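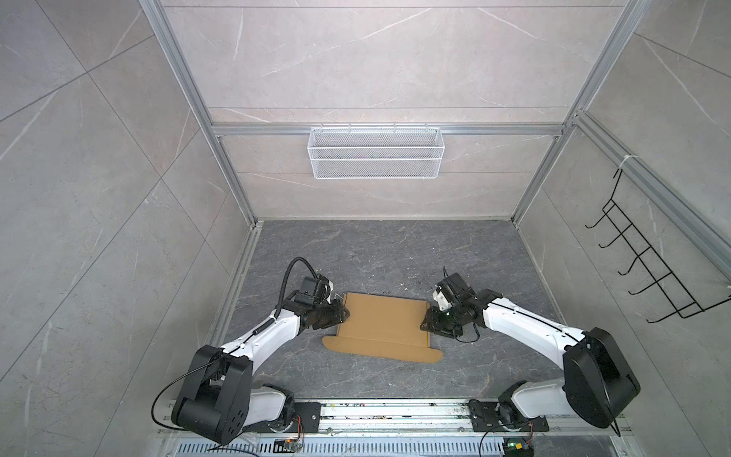 Figure 3. Pale grey veined panels above a darker floor.

3.2 Sorting by colour

We asked 345 shoppers in Vindale to sort tile samples by how warm each one felt, by eye alone. The pale grey marble patterns gave us a lovely surprise – 175 people put them in the warm half of the tray! Veining seems to matter a great deal. Plain greys of the same shade went to the cold end nearly every time, and the Flerkstead group, tested in January, did the same. We repeated the sort under 7 kinds of lamp, and the favourite colours hardly moved.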